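# How does a big hotel get built?

Have you ever stayed in a hotel and wondered how it got there? A hotel is a bit like a whole town squashed into one building – it has bedrooms, kitchens, lifts and miles of pipes hidden in the walls!

Let's follow one being built. The Girero is a new seaside hotel in the town of Calow, and it will have 29 bedrooms spread over 5 floors.

First come the architects, who draw every room on a computer. Then they show the drawings to the council, and people who live nearby can say what they think. When the Calow plans went on show, lots of neighbours asked about parking, so the car park was moved behind the hotel.

Next, diggers scoop out deep holes for the foundations. These are the strong concrete feet that a building stands on. After that, up goes the steel skeleton, piece by piece, lifted by an enormous crane. The Girero's skeleton has 1,727 pieces of steel, and each one has its own number so the builders know exactly where it fits. It's the best jigsaw ever!

Once the walls and roof are on, in come the plumbers, electricians, plasterers and painters. Last of all, the rooms get their beds, curtains and carpets.
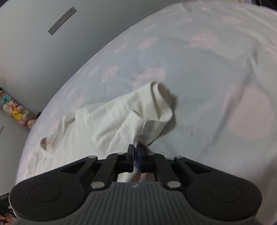
*A spotty sheet on a bed. Would you choose spots for your hotel room?*

Even when the building is finished, the doors stay shut for a while. The staff have to practise! Cooks try out the menu at the Kassab, the restaurant on the ground floor, and everybody learns what to do if the fire alarm rings. Inspectors check the lifts too.

The top floor will have a swimming pool called the Volorer. Water is very heavy, so the floor beneath it has extra-thick beams to hold it all up.

**Try it yourself:** draw your own hotel with 5 floors. What would you put on the roof – a garden, a slide, or a telescope for looking at the stars?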